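Two weeks with the Bilero push kit

I said in August that I would stop buying starter kits, and then Paloma Abernathy forwarded me an offer from Skadilholm and I gave in. They rent the Bilero kit out by the fortnight now, software included, for £422 plus a deposit that I am still waiting to see again.

You supply the arm and the table. They supply a rod that bolts to the wrist, a folder of shape files to print at your own expense, and a login. The pitch is that most small jobs don't need a gripper at all and that plain pushing will sort, gather and line things up for a fraction of the cost. I have some sympathy with this. Grippers are dear and they break. But a rod is a rod, and when you are charging this sort of money for one I start reading the small print.

The small print says "up to 80 demonstrations recommended per task". Up to? I did 52 before my patience went, steering the thing by hand through the same gathering job, evening after evening. The manual has two paragraphs on this stage and one of them is about licensing.
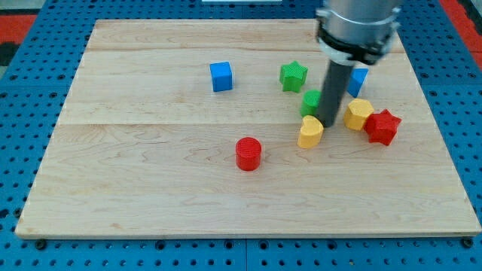 What annoyed me most was the calibration. The software wants the height of the tip above the surface, and it wants it again every time you restart. Get it slightly low and the rod drags. I emailed support and got a friendly reply from a Cletus Pettigrew, who told me to lay a sheet of paper under the tip and lower it until the paper catches. Fine, it works – my old printer was set up the same way – but why isn't it in the manual?

As for the shapes, cubes and cylinders behave much as you'd expect. Stars and hearts turn when you push them off centre, and the learned routine never really got the hang of that. It would shove a star, miss the spin, and come back for another go from a worse side. The brochure only promises "robust handling of varied geometry", so I suppose I can't say they lied.

Darnell Pennington had the older Szabo version at Plutville and reckons this one is a big step up. Perhaps it is. The recording side is decent, and replaying a run is quick. I'd pay for that part alone if they sold it separately, and I've asked. No answer yet, and the rod goes back in the post tomorrow.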